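Ticket 866: Label printer skips every second label after roll change
Product: Stusby label software, desktop version
Opened by: Anjana Wickramasinghe
Status: Solved

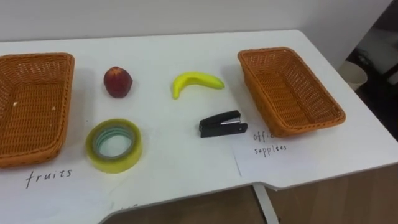 Hi all! First of all, I love this program. I run a small online shop out of our spare room and Stusby has saved me so many evenings of writing addresses by hand. So please read this as a fan with a puzzle and not as a complaint!

The puzzle: I changed to a new roll of labels and now the printer feeds one blank label after every printed one. Print, blank, print, blank. The text on the printed ones is perfect, nice and dark, right in the middle. It only happens when I print a batch. A single label comes out fine, although the next one sticks out a little farther than it used to.

What I've tried so far:
- turned the printer off and on
- took the roll out and put it back in
- swapped the USB cable
- printed from my husband Tharindu's laptop (same thing, so it isn't my computer)

The new roll is from Drorano, 600 labels, and the size on the box is the same as my old ones. I'd hate to waste half of them.

Anjana

Reply from Neville Rudd, support

Hi Anjana, thanks for such a clear write-up, and for testing on a second computer. That saves us a lot of guessing.

Blank labels in a batch usually mean the printer has lost track of where one label ends and the next begins. Could you check two things for me?

Turn a strip of the new labels over and look at the back of the liner. Is there a black bar printed between the labels, or is it plain? Then in Stusby go to Setup, Media, Sensing, and tell me whether it says Gap or Mark.

Please don't press Reset Everything yet. It clears your saved templates too.

Neville

Reply from Anjana Wickramasinghe

Ooh, okay! The back is plain, no bars at all. I dug an old strip out of the recycling and that one DOES have black bars. I never noticed in all this time.

Setup says Mark. Changed it to Gap, pressed Save, and printed a batch of five. Now it's different – no blanks between them, but the address starts too high and the top line is on the edge of the label. Progress!

Reply from Neville Rudd, support

Great find. You're nearly there. The printer still has the old measurements stored, so it needs to measure the new roll:

1. Close the lid with the labels threaded through the front slot.
2. Hold the Feed button until the light blinks 2 times, then let go.
3. Wait while it feeds a few labels and pulls back.
4. In Stusby, click Read From Printer on the Media page.

If the top line is still high after that, look at Vertical Offset. Someone may have nudged it to suit the old roll.

Reply from Anjana Wickramasinghe

It was the offset as well!! Mine was set to 30 and I have a dim memory of doing that last July, when I was trying to get a return address to fit. Set it to zero, ran the measuring thing again, and just printed my whole batch for the post office. Every label used, every one straight. I did a little dance.

Could the Media page show a tiny picture of the two kinds of liner? I had no idea what Gap and Mark meant and would have spotted it right away.

Reply from Weronika Szewczyk, product team

Jumping in to say I really like this idea, Anjana. I've added it to our wish list with a link to your ticket. A drawing of the back of the roll next to each option should be easy to fit in.

Neville, could you add the offset step to the help page on roll changes? It only covers sensing at the moment.

Reply from Neville Rudd, support

Help page updated. Closing this one as solved. Anjana, if it comes back, just reply here and the ticket will reopen.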